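Sorting bin

A sorting bin is an open container, usually of metal, in which small mixed items are laid out before they are separated by kind. It is found in repair shops, mail rooms and recycling yards. In some older catalogs it is listed under the name Nedden tray, after the town where such bins were pressed from sheet steel.

The typical bin is rectangular and has sloping walls, so that objects slide back toward the floor and do not collect in the corners. A flat floor is preferred for light items such as film wrapping, which can hide smaller pieces under it.

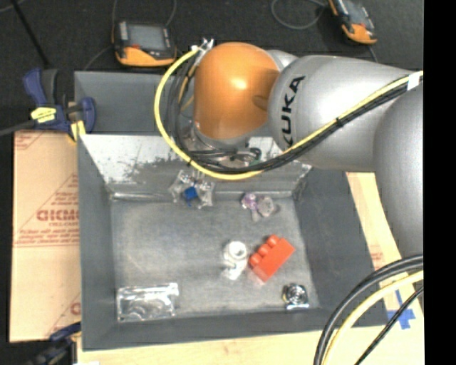
Wear appears first on the sloped walls, where the paint or the bare metal becomes scratched and dark. The seams should be cleaned with a dry brush, as dust stays there for a long time. The Reinholz pattern, sold in 19 sizes, has a rounded seam for this purpose.

Plastic bins are lighter and make less noise, but they bend under heavy loads.

See also: Hopper; Parts tray; Waste sorting

This page was last edited on February 25, 2026.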